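# The long wait for a short haircut

Skomard has had one barber for as long as most people in town can remember. The shop is on the main street between the newsagent and the old bank, and it opens at eight in the morning if the barber has slept well and half past if he hasn't. There are 4 chairs along the window for waiting and 2 for cutting, although only one of the cutting chairs gets used. The other holds the phone book, a box of neck strips and the jacket of whoever came in last.

Small-town barbers have been disappearing across the country for years. The usual explanation is money, and that is part of it. A haircut in a place like Skomard can't cost what it costs in the city, but the clippers, the power bill and the insurance are the same price everywhere. The other part is training. An apprentice needs a qualified person to stand next to, and a shop with one barber seldom makes enough to pay a second wage while that second person learns.

Fluleck, forty minutes up the highway, lost its barber three years ago. The shop became a phone repair place and then nothing. Men who used to walk down the street for a trim now drive to Skomard, or let it grow, or have it done in the kitchen with a set of clippers from the discount store. The results of the last option can be seen at any football match.

The extra customers from Fluleck have made a difference in Skomard. The wait used to be ten minutes and is now closer to an hour, and longer before Christmas or a wedding. There is no booking system. You come in, look at who is already sitting there, and remember that you go after them. The system works because everybody keeps track. Someone who ducks out to the bakery keeps his place, but someone who goes home to shift a sprinkler may not, and there have been words about this.

The hour on the window chairs is also where a lot of the town's business gets done. In the time it took to research this article, a trailer changed hands, a fencing job was quoted and accepted, and a boy of 13 was offered weekend work at the service station while he still had the cape on. His mother, who was parked outside, had to be called in to agree to it.
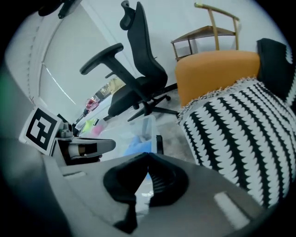 Talk follows a pattern. Rain comes first, or the lack of it. Then the state of the road to Fluleck, which has been under repair since May and has a single lane at the creek. After that it depends on who is in. Retired men tend towards health, with a good deal of detail about knees. Younger ones talk about utes. Fathers with small children say very little and look at the clock.

Women come in as well, more than they used to. The hairdresser at the other end of the street does colours and perms and is booked out well ahead, so anyone who wants a short cut and nothing else has started trying the barber. He charges them the same as the men. The hairdresser has no problem with the arrangement and sends people down herself when she is busy.

The tools have barely changed. There are three pairs of scissors, the oldest of which came with the shop, and a cut-throat razor that is used on the back of the neck and for the occasional shave. Clippers are the exception. They wear out, and he has been through a great many of them. He prefers the corded type, on the grounds that a cord doesn't go flat halfway round someone's head.

Shaves nearly vanished from the trade in the 1980s. Supermarket razors got better, and fears about infection led plenty of barbers to put the strop away for good. They have come back in the cities as a kind of treat, with hot towels and a drink on the side. In Skomard a shave is mostly bought by men who can no longer manage their own, because of a tremor or poor eyesight. Several of them have a standing arrangement and are brought in by a daughter or a neighbour. On the first weekday of the month he closes at lunch and goes to the nursing home, where he cuts hair in the sunroom until the tea trolley arrives.

What happens when he retires is a question that comes up often on the window chairs, usually while he is out the back putting the kettle on. He has said he will work another 2 years. He said the same thing at the last council election and at the one before it.

A few towns have found ways around the problem. Valdebenito, on the coast, had no barber at all for most of a decade. The council there owned an empty shopfront beside the library and offered it at a peppercorn rent to anyone with a trade certificate who would open at least 3 days a week. It took two attempts. The first tenant left after one winter. The second had grown up nearby and wanted to come back, and she now runs the place full time with an apprentice who started last spring.

Her advice to other towns is practical. The rent helps, she says, but the plumbing mattered more. Fitting a basin and a hot water system into an old shop can cost more than a year's lease, and the first tenant had been left to pay for it himself. The council picked up the bill the second time round.

Omia tried something different. It is too small to support a shop of any kind, so a barber from the regional centre drives out once a fortnight and sets up in the hall. He brings a folding chair, a mirror on a stand and an extension lead. People put their names on a sheet on the hall door. If the sheet is empty by the night before, he stays home, but that has only happened during harvest. The hall charges him nothing, and he leaves the floor cleaner than he finds it.

Neither approach would translate directly to Skomard, where the barber owns his building and has opinions about it. He has been asked to sell more than once, by people who wanted to turn it into a café. He has also been approached by a young fellow from Fluleck who finished his certificate in the city and is tired of paying city rent. They have talked a couple of times. The second cutting chair would need to be cleared off and the hydraulics looked at, as it has been stuck at its lowest setting for years.

For the time being the arrangement stays as it is. The door opens around eight, the first customers are already on the footpath, and the radio is on the races or the cricket. The price is written on a card beside the mirror. It went up a dollar last year, and it is still being discussed.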